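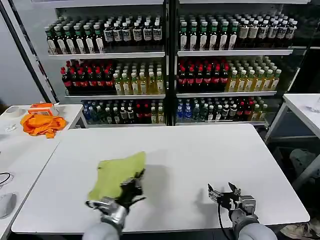
Speaker Notes: Planning the Purchase of Two-Arm Service Equipment

Session for facilities and finance staff, Sugden campus
Allow 18 minutes, with questions held to the end

Opening

Welcome the audience and state the purpose of the session. The campus is preparing its equipment request for the coming budget year, and table cleaning in the refreshment areas is the first task under review. Point to the slide already on screen: two arms, a green cloth in the left gripper, a white table. Remind the audience that the request concerns this kind of work only. Floor care and restocking of the drinks refrigerators are outside its scope.

Slide 2. What the request covers

The request has one capital line and three operating lines. The capital line is for a two-arm unit with its grippers and controller. The operating lines are for service, consumable supplies and staff training. Departments have in past years submitted the capital line alone, and the operating costs were then drawn from general maintenance funds. The finance office will return any request prepared in that way.

Pause for the handout. Page 2 has the blank form.

Slide 3. Suppliers

Two suppliers have been invited to quote, Vukatia and Zadivia. Both have been given the same written task statement and the same floor plan. State clearly that no preference has been formed. Quotations are due in November and will be opened together.

Ask staff not to discuss price with either supplier before that time. Technical questions may be sent through the purchasing desk, and the answers will be shared with both firms.

Slide 4. Site preparation

Cover the following points in order.

Power and cable routes. Cables must be kept clear of the working surface and of walkways. The cost of any new outlet belongs to the site budget and should be entered on the separate form.

Tables. The arms need a steady surface at a fixed height. Folding tables will not be accepted for the trial.

Clearance. Refrigerator doors and other doors must open fully with the unit in place. The Ternus building plan shows two rooms where this is in doubt, and both should be measured again.

Storage. Cloths, tape and spare parts need a closed cabinet within reach of the operator.

Slide 5. Consumable supplies

Cloths are the main item. The planning figure is 752 cloths for the year, which includes those set aside for training. Washing is charged to the existing laundry contract. Gripper finger pads should be listed separately and priced by the set.

If asked about disposable wipes, reply that they were considered and that the waste charge made them more costly over the year.

Slide 6. Service and working hours

The planning assumption is roughly 500 hours of operation before the first full service. Suppliers have been asked to confirm or correct this figure in writing. A service visit should be budgeted even where the warranty appears to cover it, as travel is often billed apart.

Staff time is a real cost and must be shown. An operator will be present whenever the unit is in use during the first year.

Slide 7. Lease or purchase

Present the two columns without comment, then read the note at the foot of the slide. A lease places less strain on the first year and allows the unit to be returned. A purchase costs less if the unit remains in use for 7 years. Departments with no firm plan beyond the trial are advised to request a lease.

Closing

Repeat the three documents required: the completed form, the site measurements and the signed operating cost sheet. Incomplete requests will be held over to the next round. Invite questions, and refer any matter of contract wording to the purchasing desk.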